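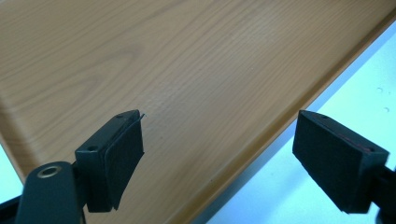

Anil Lobo wrote in to say he had read the Drekell bond notes three times before he saw that a missed coupon and a covenant breach sit on two separate pages, and could we please put that near the top. Good point, Anil! It's here now.

Pichler Issuer Watch, desk edition

Issuer Watch is a reading tool for people who hold short-term company debt and want to know what the company has been filing. You give it a list of issuers, up to 300 on the desk edition, and each morning at 7 it pulls new court notices, late accounts, auditor changes and fresh commercial paper into one plain page per name.

We're very fond of the timeline view. It lays every new note next to the issuer's cash position on the day it was sold, so you can see when a firm kept borrowing after the money had run thin. On the Inthorpe file that view runs to 1,166 entries — and it still opens fast, even on an old laptop.

What you get
Issuer pages with filings, notices and rating changes
Timeline view with export to spreadsheet
Alerts by email, one per issuer per day at most
Nine user seats, with shared notes
Archive back to the issuer's first listed note

Coverage
70 courts and registries. Sarby was added in November, and scanned notices from there still come through a day behind the typed ones.

Setup
Upload your list as a plain text file, one issuer per line. Use the registered name. Trading names go in the second column.

Questions about coverage go to Sandro Dal Bello at the data desk.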